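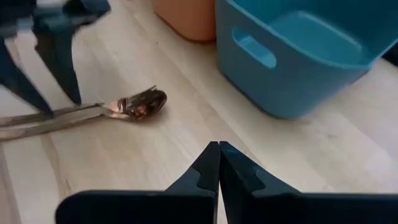
A spoon on the table, with a gripper just above its handle

Clisby Household Tech list
Message 2101
Subject: Re: Can they do the washing-up yet?

On 4 May 2018 a list member in Fluvport wrote:

> I've been reading this list for years and every November, without
> fail, somebody posts a link saying the housework robot is nearly
> here. I run the kitchen in a village hall. We do lunches for 80 and
> what wears me out isn't the cooking, it's the cutlery. It comes out
> of the Görtz in one great tangle and somebody has to stand there and
> put forks with forks and spoons with spoons. It's the dullest job in
> the building and it needs no brains at all. So why can't I buy a
> machine for it? They can build a whole car with robots. Surely a
> teaspoon isn't harder than a car?
>
> Not being sarcastic (well, a bit). I'd really like to know.

I can have a go at this one, as cutlery is exactly what we've been doing at Trostik for the past few months! Sorry it's long. I started typing on the train and then the train sat outside the station for ages.

Short answer first: a teaspoon is harder than a car, yes. Or at least it's harder than the bits of the car that robots get given. A car door turns up in the same place, the same way round, every single time, and somebody has paid a fortune to make sure of it. Your forks come out of the Görtz any old how. Some are lying on top of others, some are upside down, and all of them are thin and shiny and flat on the table.

Flat is the killer. Try picking up a fork from a bare worktop with a pair of pliers and you'll see what I mean. You don't think about it with fingers because you tip the thing up with a nail or drag it to the edge, and you feel it the moment it moves. Our grippers are two stiff fingers. Come down a hair too high and they close on nothing, a hair too low and they're pushing into the wood. Spoons are kinder, the handle usually lifts off the table a little at one end. Knives I could happily never see again.

Then there's the shine. Ours is a coppery set that one of us bought because it looked nice, and I've regretted it ever since. The bowl of a spoon is a little mirror, so what the camera gets is half spoon and half room. It copes, mostly, but I wouldn't choose it again. Plain brushed steel would be easier and yours is probably scratched enough to be ideal.

The job itself is set up as close to yours as we could get it on a table. Two arms, a mess of cutlery in the middle, three bins at the back. Yellow is for forks and orange is for spoons. The teal one is meant for knives, and you'll notice how many knives are in it.

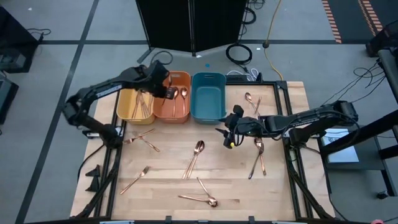

What it can and can't do at the moment

Going on our own table and nobody else's, so please don't quote me as speaking for the whole field:

Telling a fork from a spoon: fine. I'd trust it with that all day, as long as they aren't piled up.

Picking up one piece lying by itself: good, and getting better. Forks and spoons much better than knives.

Two pieces crossed over each other: hit and miss. Sometimes it takes the top one neatly, sometimes it gets both and carries the pair over to the bin together like a waiter with too many plates. A person would give them a shake. We've tried teaching it to nudge them apart first, and that does help, but it's slow.

Dropping things in the right bin: nearly always right. Getting them to stand up nicely with the handles down is another matter and we've stopped fussing over it.

A proper heap straight out of a dishwasher basket: no. Don't even ask to see it.

Speed: oh dear. On a good run it clears 12 pieces in five minutes, and you'd have done that while saying good morning to somebody. If you did your lunch service with it, I think you'd be laying tables for supper before it finished. On the other hand it doesn't mind being left to get on with it, and you could have your feet up - that's the argument my boss makes, anyway.
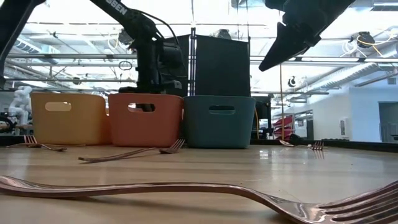 The part I hadn't expected when I started is how much of the trouble comes from little things you'd sort out without noticing. A fork that slides off towards the edge of the table, well away from the rest, can end up somewhere the arm can only get at from a silly angle. You'd just lean over. Ours has to work out a whole new way of holding its elbow, and sometimes it decides it can't and leaves the fork where it is.

So would I tell you to wait for one? Not for the hall, no. If you've got money to spend, ask your Görtz dealer about the baskets with separate compartments and get people to drop things in sorted when they clear the tables. It's dull advice from somebody who works on robots, I know, but it would save you more time this year than anything on our bench.

For factory work I'd be more hopeful. Where the parts are all one kind and somebody can tip them out in a thin layer, two arms like these could earn their keep fairly soon. Homes and village kitchens I'd put a good way behind that, and I've stopped giving dates because I was wrong the last time I gave one on this list and people here have long memories.

One question back to you, if you don't mind. When your lot sort the cutlery, do they pick out all the forks first and then all the spoons, or do they just take whatever's on top? We argue about this at work and I'd love to hear from someone who does it with a real dinner's worth. Also do teaspoons go in with the big spoons or in a box of their own?

Anyone else on the list who's within reach of Fluvport and does this sort of clearing up in bulk, I'd be glad of your answers too. Reply on the list, my other inbox is hopeless.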